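서랍 하나를 여는 데 드는 비용

가사 로봇 이야기가 나오면 대개 설거지나 빨래 개기부터 묻는다. 내 기준은 더 낮은 곳에 있다. 서랍을 열고, 물건을 넣고, 닫는다. 사람이라면 세 살 무렵부터 하는 일이고, 부엌에서든 작업장에서든 하루에 수십 번 반복된다. 이 동작이 안정적으로 되지 않으면 그 위에 쌓는 작업은 전부 시연용이다.

지난 11월부터 양팔 로봇의 수납 작업 기록을 정리하고 있다. 모은 시도는 289회. 성공률만 보고하는 글이 많은데, 나는 실패가 어느 단계에서 나는지에 더 관심이 있어서 한 번의 시도를 접근, 손잡이 파지, 인출, 물체 파지, 투입, 폐쇄로 나누어 적었다. 분류 기준은 Natalia Ayala가 Guno 프로젝트에서 쓰던 표를 가져와 조금 고쳤다.

먼저 손잡이. U자형 손잡이는 평행 그리퍼에 유리한 편이다. 손가락 하나를 안쪽에 걸기만 해도 당길 수 있고, 꼭 물어야 할 필요가 없다. 문제는 당기는 방향이다. 서랍 레일은 자유도가 하나뿐인데 팔은 그 축에서 조금씩 벗어난 궤적을 만든다. 위치 제어만으로 당기면 어긋난 만큼 횡력이 걸리고, 레일이 뻑뻑해지거나 본체가 통째로 끌려온다. 집에 있는 서랍장은 무거워서 잘 버티지만 작은 수납장은 그렇지 않다. 임피던스를 낮추면 끌려오는 현상은 줄어든다. 대신 끝까지 열리지 않고 중간에 멈추는 시도가 늘었다.

인출 깊이도 생각보다 까다롭다. 반만 열린 서랍은 사람에게는 충분하지만, 손목이 굵은 로봇에게는 좁다. 손가락이 들어갈 폭이 있어도 손목부가 앞판이나 상판 모서리에 먼저 닿는다. 그래서 완전히 빼는 쪽으로 목표를 잡았다.
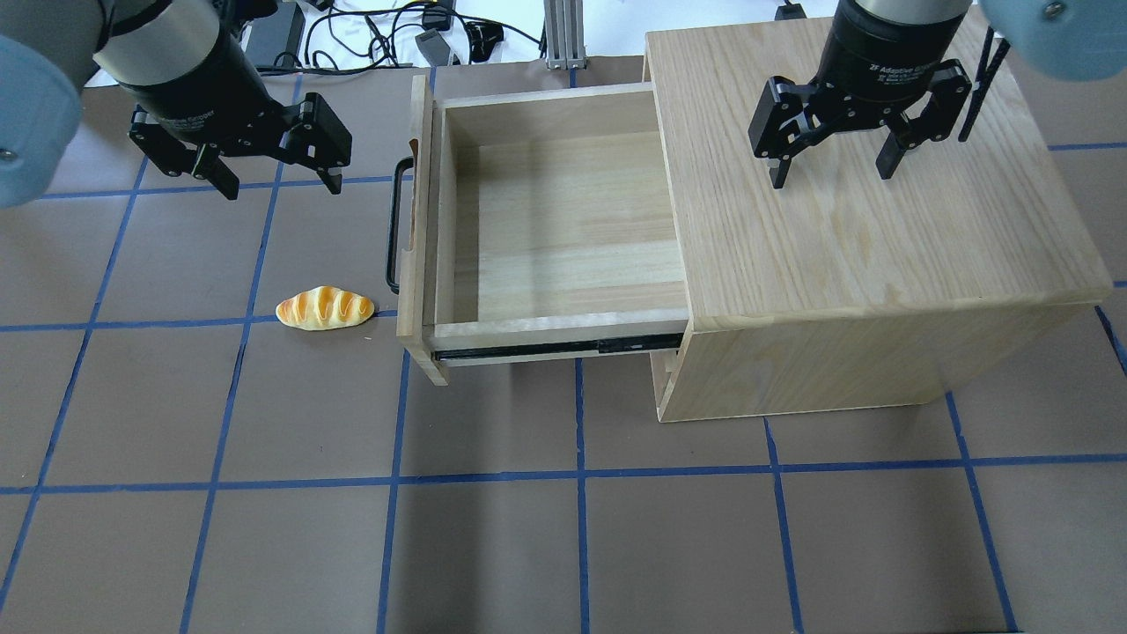

물체 쪽은 빵 모양처럼 짧고 둥근 것이 의외로 골치였다. 윗면이 둥글면 손가락이 조금만 높아도 미끄러지고, 낮추면 바닥에 손끝이 닿는다. 허용 오차가 몇 밀리미터 안에 들어와야 하는데, 머리 쪽 카메라 하나로는 깊이 추정이 그만큼 안정적이지 않다. 손목 카메라를 추가하면 나아진다는 보고가 많고, Yoga Nasution도 같은 의견이다. 다만 접근 막바지에는 손가락이 물체를 가리는 문제가 남는다.

투입 단계는 실패가 적었다. 서랍 안쪽은 넓은 목표 영역이라 어디에 떨어뜨려도 성공으로 친다. 물론 이건 평가 기준이 관대한 것이다. 실제 주방 서랍에는 이미 물건이 들어 있고, 수저는 방향을 맞춰야 하고, 칸막이도 있다. 빈 서랍에 물건 하나를 넣는 과제와 정리 정돈 사이의 거리는 꽤 멀다.

폐쇄는 가장 쉬워 보이지만 점수를 제일 후하게 주는 단계이기도 하다. 앞판을 밀면 닫힌다. 그런데 남은 틈이 2cm일 때 이것을 닫힘으로 볼지 아닐지에 따라 수치가 크게 달라진다. Sylvie Cormier는 이 판정을 사람 눈에 맡기지 말고 접촉 여부로 정하자고 했고, 나도 동의한다. 논문끼리 성공률을 비교할 때 이런 조건을 확인하지 않으면 숫자에 별 의미가 없다.

두 팔이 필요한가 하는 질문도 자주 받는다. 한 팔로도 순서대로 하면 된다. 두 번째 팔의 값어치는 속도보다 본체 고정에 있다. 한쪽으로 상판을 눌러 두면 앞서 말한 끌림 문제를 상당 부분 덮을 수 있다. 그만큼 충돌 회피 계산이 늘고, 두 팔의 동기화라는 새로운 실패 원인이 생긴다.

그래서 집안일을 맡길 수 있느냐. 단계별 성공률이 80%만 넘어도 꽤 좋아 보이지만, 여섯 단계를 곱하면 26%가 된다. 서랍 하나에 이 정도면 아직은 사람이 옆에서 지켜봐야 한다. 작업장은 사정이 낫다. 수납장을 바닥에 고정하고, 손잡이를 통일하고, 부품 위치를 지그로 잡아 주면 변수 대부분이 사라진다. 가정에서는 그 조건을 요구할 수 없다.

다음에는 폐쇄 판정 기준을 바꾸어 기존 기록을 다시 채점해 볼 생각이다. 단계별 표는 정리가 끝나는 대로 올린다.

문의: 블로그 방명록 | © 2023 Ginham 작업 노트 | 맨 위로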